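Lirkik is coming back, and it's bringing the lost levels with it

Last updated: June 11, 2020

Great news for anyone who spent their pocket money on handheld platformers: Lirkik, the odd little game about a lamplighter with a spring-loaded ladder, is getting a proper re-release this summer. Truvport, the two-person studio behind the new version, has confirmed that it will include all 36 stages from the original cartridge plus the five that were dropped before it went on sale.

Those five have been a sort of legend among fans for years. A couple of blurry magazine shots showed a clock tower and what looked like a flooded bakery, neither of which appears anywhere in the finished game. Both are real! The clock tower is now stage 37, and having played a preview build of it twice through last night I can report that the pendulum jumps are every bit as mean as the ones in the old Foundry level.

Nga Giáp, who is handling the programming, found the missing stages in January on a set of backup disks bought as part of a job lot. Three of them were complete. The other two had layouts and enemies but no music, so Huệ Văn has written new tunes using only the sound channels the original hardware had. The bakery theme is a cracker, all wobbly bass and little trills, and it has been stuck in my head ever since. 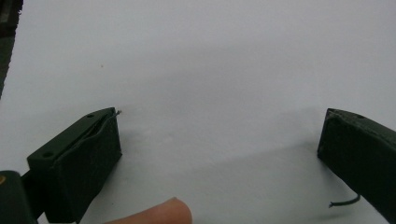
The ladder has had some attention too. In the old game you couldn't turn round while it was extended, which made the boss fight with Grorel a nightmare, as he liked to hop over your head and sit there. You can now switch a setting to allow turning. Purists can leave it off, and it is off by default, which I think is the right call. The famous bug where Grorel gets stuck in the left-hand wall if you hit him on his very first hop has been kept in. "People would have shouted at us," says Văn.

Passwords are still here alongside normal saves, and the old ones work. I dug out my school notebook and typed in the one for the Foundry, and up it came with the same measly two lives I had back then.

There's also a gallery with 114 pieces of concept art, including early sketches of Ebrahimi, the shopkeeper, who started out as a playable character with her own set of tools. Giáp says there is enough left on the disks to get her moving about, but not enough to build a whole game round. Maybe in an update, then. Fingers crossed!

No price yet. Truvport says the date will be announced once the last round of testing is done, and that a speedrun timer will be in from the start.

Related items
Stage select codes for Lirkik, all regions
Our favourite shopkeepers in old platformers
Chiptune corner: making four channels sound like ten
Readers' letters: the bosses you never beat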